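Flatitell Sentries

The Flatitell Sentries are a class of robotic guards in the Wargate toy line and its comic book, created by writer Janaína Camargo. They serve the Clirnex Dominion and first appear in issue 7, during the attack on the mining colony of Rosales.

Background

Clirnex engineers built 4000 Sentries to hold captured ground after the main army moved on. Each one follows a short list of orders and keeps following it until a commander changes the list. Sentries do not speak, and they cannot tell a surrendering soldier from a hostile one, a flaw the Rosales militia uses against them in issue 14. 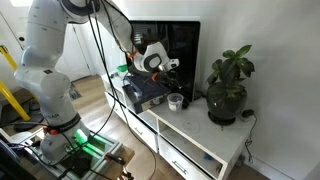

A white robot arm with orange pieces at the wrist.

Weapons and equipment

The standard Sentry carries a pulse rifle in its right arm and a cutting tool in its left. Officer models add a shoulder-mounted signal jammer. Armor is thick in front but thin at the back of the knees.

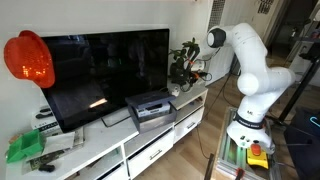

Toys

The Sentry was sold in 2 versions, a gray trooper and a red officer. Both came with a rifle and a display stand. The officer's jammer is small and easily lost, so complete figures cost more on the secondhand market. The left arm of the trooper tends to loosen with age.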